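第6章 包装与包装废弃物

本章内容
6.1 包装的功能与层次
6.2 软包装:薄膜与复合材料
6.3 纸质包装:从纸板到瓦楞纸箱
6.4 包装进入废弃阶段
6.5 包装废弃物的计量
6.6 减量设计与复用系统
6.7 费用由谁承担

学习本章之后,读者应当能够区分销售包装、组合包装和运输包装,能够说明常见软包装的层结构及其与回收之间的矛盾,能够描述瓦楞纸板的构成和纸纤维再生的基本流程,并能读懂一份简单的包装废弃物成分调查表。第4章已经介绍过生活垃圾的收运体系,第5章讨论了填埋和焚烧,本章默认读者熟悉这两章的术语。

开篇案例:Huamán镇的收集试验

Huamán是一个参加收集试验的山区小镇,登记住户2,228户。镇上原来只有一种垃圾收集方式:各家把袋装垃圾放到路边,由一辆压缩车运往山下的填埋场。试验开始后,收集方式改为两路,一路收纸和纸板,一路收其余垃圾。塑料、金属和玻璃暂时没有单独的去处,镇里打算等第一阶段的数据出来以后再决定。

主持试验的是工程师Marcelino Vidal。他在试验报告的前言里写道,镇里最初的设想是一次分成五类,但是收集车只有一辆,山路在雨季常常中断,分得越细,每一类在路边停留的时间就越长。纸板被雨淋过以后,收购方会扣重,有时干脆拒收。两路收集是按照车辆和道路的实际条件定下来的。

第一阶段抽取了693户做成分调查。调查人员把各户一周的垃圾按材料分拣、称重,再按用途归类。结果有几点与预期不同。按重量计,厨余占了最大的一份,包装排在第二。按体积计,次序倒了过来,包装超过厨余,其中又以未压平的纸箱最占地方。按件数计,数量最多的是小块的软包装,包括零食袋、调料袋、糖纸和购物用的薄膜袋。同一批垃圾,换一个量纲就得出不同的主角。

这一现象在包装废弃物的讨论中反复出现。收集车的容量受体积限制,填埋场的收费通常按重量计算,街道和河岸上的散落垃圾则多半按件数统计。负责收集、负责处置和负责清扫的部门各拿一组数字,所说的“主要问题”往往不是同一种东西。阅读任何一份包装废弃物报告,都应先看清它用的是哪一种量纲。

Vidal的报告还记录了一个细节。试验的头几周,纸板这一路收上来的东西里混有不少带塑料覆膜的纸盒和沾了油的食品盒。镇公所随后在分类说明上加了一条,要求沾油的纸放进其余垃圾。混入量后来有所下降,覆膜纸盒却一直存在,因为多数住户用手摸不出覆膜与上光的区别。本章6.3节还会谈到这个问题。

6.1 包装的功能与层次

包装是指为了在流通过程中保护产品、方便储运、促进销售而使用的容器、材料和辅助物的总称。这个定义看起来宽泛,使用时却要划出边界。茶叶罐是包装,茶包的滤袋在一些地方算包装,在另一些地方算产品的一部分。花盆如果只用于出售和运输花苗,算包装;如果植物要在里面一直长下去,就算产品。这类边界直接关系到统计口径和收费范围,各地法规通常用附录逐项列举。

包装的基本功能可以归为以下几个方面。

容纳。液体、粉末和颗粒没有固定形状,离开容器就无法计量和交易。对这类产品来说,容纳是最先要满足的要求。

保护。保护分为两类。一类针对机械作用,例如跌落、振动、堆压和穿刺。另一类针对环境作用,例如氧气、水蒸气、光线、微生物和异味。瓷器主要需要前一类保护,油炸食品主要需要后一类保护,新鲜水果两类都需要,而且还要留出呼吸的余地。

便利。开启、再封、分份、搬运和堆放都属于便利。便利功能常常增加材料用量。以咖啡为例,把一大袋改成单杯装,同样重量的咖啡所用的包装面积会成倍增加。

信息。品名、成分、净含量、保质期、批号、使用方法和警示语都要借助包装来传达。信息功能对最小包装尺寸有约束:面积过小,法定内容就印不下。

销售。颜色、形状、图案和窗口用来吸引购买者。这一功能与前几项之间的界线并不总是清楚,争议也最多。所谓过度包装,多数情况下是指为销售而增加的层数和空隙。

按照在流通中所处的位置,包装又可分成不同层次。直接接触产品、随产品到达消费者手中的,称为销售包装或一次包装。把若干个销售单元合在一起的,称为组合包装或二次包装,例如罐装饮料外面的收缩膜。供搬运和长途运输使用的,称为运输包装或三次包装,例如外箱、托盘和缠绕膜。

过去,运输包装大多停留在仓库和商店后场。这些地方数量集中、品种单一、比较干净,回收起来成本较低。网络购物普及以后,相当一部分运输包装随商品进入家庭,原来的商业废物变成了生活垃圾。材料没有变化,产生地点却分散了,收集成本随之上升。编制城市垃圾规划时,如果仍沿用早年的成分数据,纸板一项往往会被低估。

三个层次之间存在替代关系。销售包装做得较弱,运输包装就要做得较强,反过来也一样。Inano是一家生产谷物早餐的企业,曾把内袋外面的纸盒取消,只保留袋子。单看销售包装,材料减少了很多。袋子没有纸盒支撑,在箱中受压后产品破碎,企业于是换用较厚的外箱,又在箱内加了隔板。两项合计,净减少量比原先公布的数字小得多。评价一项减量措施,应把各层包装放在一起计算,并把破损产品计入。食品的生产要消耗水、肥料和能源,一份食品因保护不足而丢弃,它的环境负荷通常大于包住它的那点材料。

6.2 软包装:薄膜与复合材料

软包装是指在充填和取出内装物以后形状可以改变的包装,主要材料是塑料薄膜、纸、铝箔以及它们的复合物。袋、膜、套和小包都属于这一类。

软包装的突出特点是用料少。装同样重量的食品,袋子的重量一般只有罐头或玻璃瓶的一小部分。空袋可以成卷运输,到灌装线上再成型,运送空容器所占的车辆也少。在很多以重量为指标的比较中,软包装的成绩都很好。

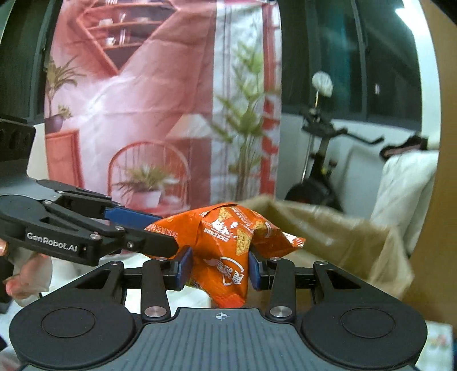 图6-1 揉皱的橙色零食袋

6.2.1 为什么要用多层

单一材料很难同时满足全部要求。聚乙烯热封性能好,对水蒸气有较好的阻隔作用,但氧气容易透过。聚酯强度高,适合印刷,热封却比较困难。铝箔几乎不透气也不透光,反复弯折后却会出现针孔。把不同材料叠合起来,让各层分担不同的任务,是软包装工业的基本思路。

一个典型的油炸食品袋由外到内可以这样安排:外层承担印刷和耐磨,油墨通常印在外层的内侧,这样搬运时不会被擦掉;中间是黏合剂或挤出的连接层;再往里是阻隔层,常用的做法是在薄膜上真空蒸镀一层极薄的铝;最内层负责热封,并直接接触食品。镀铝层的厚度比铝箔小几个数量级,却足以使薄膜呈现金属光泽,并明显降低氧气和光线的透过。

需要注意,镀铝薄膜与铝箔复合膜外观相近,成分却差别很大。前者所含的铝极少,按重量计基本上是塑料;后者含有一层独立的铝箔。有些地区的分类手册教居民用手揉捏来粗略判断:揉成团后松手,能弹开的多为塑料薄膜,保持团状的多为铝箔。这种方法只适合家庭使用,对纸铝复合物和较厚的复合膜并不可靠。

6.2.2 袋内的气体

不少膨化和油炸食品的袋子是鼓起的。袋中充入的气体以氮气为主,作用有两个。其一是置换氧气,延缓油脂氧化;其二是形成缓冲,减少运输中的破碎。顶隙过小,产品容易压碎;顶隙过大,则浪费材料和车厢空间,还会引起消费者对份量的误解。许多地方的计量法规对空隙率作了限制,同时允许为保护产品保留必要的余量,具体比例要结合产品种类判断。

海拔对充气包装有直接影响。在低处封装的袋子运到高处,外界气压下降,袋体进一步膨胀,封口承受的拉力增大。Huamán镇的食品店反映,有些品牌的袋子在上山途中就已胀裂。供货商Jotix后来为山区线路单独设定了较低的充气量,并把封口宽度加大。前一项措施减少了膨胀,后一项措施则略微增加了薄膜用量。

6.2.3 与回收的矛盾

多层复合在使用阶段是优点,到了废弃阶段就成了障碍。机械回收的前提是材料种类单一:不同塑料的熔融温度不同,彼此又大多不相容,混在一起熔融后得到的材料强度低、颜色差,只能用于要求不高的制品。复合膜的各层厚度很小,黏合牢固,靠破碎和水洗难以分开。

软包装还有几个与材料无关的困难。第一是单件轻。净含量75克的一袋零食,空袋只有几克重,要凑足一吨,需要收集的件数极多。第二是形状扁平柔软,在分选线上容易缠绕转轴,也容易随纸张一起被选入纸路。第三是残留物。油脂和碎屑附着在内表面,清洗它们要消耗水和热,相对于回收到的那一点材料,代价偏高。

目前的改进方向主要是单一材料化,也就是用同一族聚合物完成全部功能。例如外层采用经过拉伸的聚乙烯,内层采用普通聚乙烯,阻隔则依靠极薄的涂层,使非主体成分保持在很低的比例。这样的薄膜可以进入聚乙烯回收流程,代价是热封温度范围变窄,包装机的运行速度有时需要降低。Olga Palacios在一份面向中小企业的设计指南中建议,更换材料之前先核实本地是否真有接收薄膜的回收设施。如果没有,单一材料袋与复合袋的最终去向相同,企业不宜在袋上标注容易引起误解的回收标志。

化学回收、溶剂分离和热解也在试验或小规模运行,这些方法将在第9章集中讨论。

6.3 纸质包装:从纸板到瓦楞纸箱

纸质包装历史较长,种类也很多,包括纸袋、折叠纸盒、纸管、模塑纸浆制品和瓦楞纸箱。按重量计,瓦楞纸箱在其中占有很大比重,是运输包装的主力。

6.3.1 瓦楞纸板的结构

瓦楞纸板由面纸和芯纸黏合而成。芯纸经热辊压成波形,波峰处涂上淀粉胶,再与平整的面纸贴合。只有一面贴面纸的称为单面瓦楞,两面都贴的称为单瓦楞纸板,再加一层芯纸和一层面纸,就成为双瓦楞纸板。

波形结构使纸板用很少的材料获得较高的抗弯刚度,原理与工字梁相似:面纸处在离中性面较远的位置,承担弯曲时的拉应力和压应力,芯纸维持两层面纸之间的距离。楞的高低用代号表示,较高的楞缓冲性能好,较低的楞表面平整,便于印刷。纸箱成型时,一般使楞的方向与箱高平行,因为顺楞方向的抗压能力较大。若把箱子侧放堆码,楞变成水平方向,承重能力会明显下降。仓库中有些塌箱事故的原因就在这里。 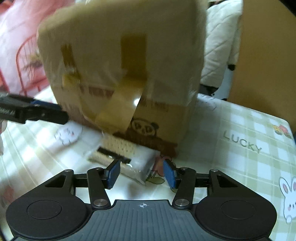 图6-2 桌面上方的大纸箱

6.3.2 强度与湿度

纸纤维能够吸收空气中的水分。相对湿度升高时,纤维之间的结合力减弱,纸箱的抗压强度随之下降。堆放时间也有影响,纸箱在长期载荷作用下会发生蠕变,在试验机上短时间能够承受的重量,放到仓库里几个星期就可能压塌。设计者通常把试验室测得的抗压强度除以一个安全系数,系数的取值取决于储存时间、湿度、堆码方式和搬运次数。

堆码方式容易被忽视。上下箱对齐时,重量主要由箱角传递;交错堆放虽然整体较稳,箱角却落在下层箱子的侧壁中部,抗压能力不能充分发挥。箱体伸出托盘边缘也会造成类似的损失。改进堆码方式不需要增加任何材料,应当排在加厚纸板之前考虑。

仓储管理员Declan Gosling提供过一个例子。他所在的仓库在雨季经常出现底层纸箱变形,采购部门打算把单瓦楞全部换成双瓦楞。检查后发现,变形集中在靠近装卸门的几排,那里湿度高,托盘又是旧的,面板之间空隙过大。仓库更换了这几排的托盘,在门口加装了门帘,并限制该区域的堆码层数,原有规格的纸箱继续使用。

6.3.3 纸箱尺寸与空隙

零售商为了简化管理,往往只备少数几种规格的箱子。商品小、箱子大,空隙就要用气枕、纸团或泡沫填充。空隙的害处不限于填充物本身,车辆按体积装满以后,载重还有很大剩余,单位商品分摊的运输能耗也就增加。

增加箱型可以减少空隙,却会提高库存和分拣的复杂程度。箱型数目与平均空隙率之间的关系呈递减趋势:开始时每增加一种箱型,空隙率下降较多,以后下降越来越少。邮购商Jillis原来使用的箱型很少,经过对历史订单的分析,把箱型增加到6种。继续增加所节省的纸板,已经抵不上多占的货架和误拿箱子造成的返工。另一种办法是按需裁切,由机器测量商品尺寸后现场制箱,适合订单量大而商品尺寸分散的企业。

6.3.4 纤维的再生

废纸箱回收后,先在水力碎浆机中与水混合,搅散成浆。胶带、钉子、薄膜等杂物通过筛选和离心除渣分离出去,纤维则进入造纸机重新成形。包装用纸一般不要求白度,多数情况下可以省去脱墨和漂白,这是瓦楞纸板再生成本较低的原因之一。

纤维每经历一次碎浆和干燥,都会变短、变硬,结合能力有所下降。短到一定程度的纤维随废水流失,或作为渣浆排出。因此,再生系统需要不断补充原生纤维,才能维持整体强度。补充的原生纤维可以来自任何一个纸厂,只要最终进入同一循环即可。要求每一只纸箱都由全部再生纤维制成,未必对整个系统有利。

影响废纸质量的主要因素有以下几种。水分会增加重量并引起霉变,收购时通常要测定。油脂不溶于水,在纸页上形成斑点,削弱纤维结合。蜡层和塑料覆膜使纸难以碎解,大片薄膜可以筛出,碎小的则会混入浆中。热熔胶在碎浆温度下软化,黏附在网和毛毯上,造纸厂称之为胶黏物。少量普通胶带可以在筛选中除去,居民没有必要逐条撕净;把箱子压平并保持干燥,对回收的帮助更大。

前面提到,Huamán镇的住户难以辨别覆膜纸盒。有一种简易方法是撕开纸盒的一角,观察断口:若有透明薄层被拉长,或断口处薄层与纸分离,即为覆膜;若断口只见纤维,则多为上光或水性涂层。镇公所后来把这一方法画在分类说明的背面,效果要到第二阶段才能评价。

6.4 包装进入废弃阶段

包装的使用时间差别很大。快餐纸袋可能只用十几分钟,罐头则可能在货架上放几年,周转箱能够往返使用很多次。进入废弃阶段的时刻由持有者决定,同一只纸箱,有人拆完立即扔掉,有人留着装旧书。在统计上,一般假定一次性包装在投放市场的当年全部成为废弃物。这一假定对食品包装大体成立,对耐用容器则会产生偏差。

6.4.1 家庭中的几个步骤

从开启包装到交给收集者,中间要经过若干步骤:取出产品、倒净残留、拆分部件、判断类别、暂时存放、运到投放点。任何一个步骤过于麻烦,都可能使包装进入其余垃圾。研究者Carol Bramwell以访谈方式记录了住户的做法,她把住户放弃分类的原因分为知识、空间和气味几类。知识方面的困难多与复合材料有关;空间方面的困难多与纸箱有关;气味方面的困难多与肉类、奶制品的容器有关。

访谈中,住在小户型公寓的受访者多次提到纸箱。未压平的纸箱很快占满过道,压平后又没有固定的放置处,只好夹在冰箱与墙壁之间,攒到一定数量再下楼。住独栋房屋的受访者很少提到这个问题,他们更在意收集日的间隔。由此可见,同样的收集服务对不同住房条件的家庭并不等价。规划投放点时,除了服务人口和距离,还应了解户内可用于暂存的面积。

软包装的情形有所不同。它几乎不占地方,受访者很少为存放发愁,主要的困难在于判断。面对一个空袋,住户要考虑它是什么材料、要不要洗、本地收不收。包装上的标志有时说明材料种类,有时只表示生产者缴纳了费用,图形却相似。Bramwell建议,标志应当直接告诉使用者放进哪个桶,材料代码则移到较小的位置,供分选人员和检验人员使用。

6.4.2 分选

混合收集的可回收物送到分选厂后,依靠尺寸、形状、密度、磁性和光学性质的差别逐步分开。纸箱面积大、刚性好,一般在最前面由盘式筛选出:大片纸板从转动的圆盘上方越过,较小的物料从盘间落下。铁质罐由磁选机吸出,铝罐由涡电流分选机抛出。塑料瓶依靠近红外光谱识别后用压缩空气吹入相应通道。薄膜常用风选或弹跳筛与刚性物料分离。

每一步都有误差。纸箱里塞着的瓶子会跟着纸箱走,压得过扁的瓶子可能被当成纸,小于筛孔的瓶盖和碎纸落入筛下物,一般作残渣处理。分选厂常用两个指标评价一道工序:回收率表示目标材料中被选出的比例,纯度表示选出物中目标材料的比例。提高一个指标,另一个往往下降。买方对纯度要求严格时,分选厂只得放弃一部分目标材料。报纸上引用的“回收率”有时指收集量,有时指分选后的产量,有时指实际制成再生料的数量,三者依次递减,引用时必须注明。

6.4.3 散落

没有进入收集系统的包装称为散落垃圾。重量轻、面积大的物品容易被风带走,小块软包装因此在清扫记录中占有较多的件数。散落的途径包括随手丢弃、垃圾桶满溢、动物翻扒、收集车未盖严以及填埋作业面被风吹扬。后几种与收集和处置设施的管理有关,只对行人进行宣传不能解决。

河流管理员Roland Ackroyd在一段河岸上连续记录散落物,发现数量在七月最高。他起初认为与游人增多有关,后来把记录与收集时刻对照,注意到增加的部分集中在一处停车场的下风方向。停车场的垃圾桶在傍晚前已经装满,清运却安排在次日清晨六点。将清运时间改到日落前以后,该处的散落物减少,其他河段变化不大。这个例子说明,记录散落物时,位置和时间应与件数同等详细。

6.4.4 几个需要区分的概念

可回收性是指包装在现有的收集、分选和再加工条件下能够成为再生材料的程度。它取决于包装本身,也取决于所在地区的设施。同一种薄膜袋,在有专门收集点的城市可以算作可回收,在Huamán镇则不能。

再生料含量是指包装中来自回收材料的比例。含再生料的包装不一定可回收,可回收的包装也不一定含再生料。二者分别描述材料的去向和来源,标注时应当分开。

可降解是指材料在规定条件下能够被微生物分解。工业堆肥设施的温度和湿度远高于普通土壤,在前一种条件下通过检验的材料,落到路边或水中可能长期保持原状。此类材料混入塑料回收流程时,还会影响再生料的质量。纸未经覆膜和浸蜡时一般能够降解,但它的环境效益主要来自纤维的循环使用,不宜单凭降解性来评价。

可复用是指包装按设计能够以原有用途多次使用,并且有相应的回送、清洗和再充填安排。仅仅结实、可以留作他用的容器,在多数法规中不属于可复用包装。旧纸箱被住户拿来收纳杂物,延长了使用时间,但没有回到原来的流通环节,统计时仍按一次性包装处理。

这些概念将在下一节的成分调查表中用到。调查表的第一栏登记材料,第二栏登记包装层次,第三栏登记本地条件下的可回收性,重量、体积和件数分别填入后面的各栏。遇到由多种材料组成、徒手不能分开的包装,按重量最大的材料登记,并在备注栏写明其余成分。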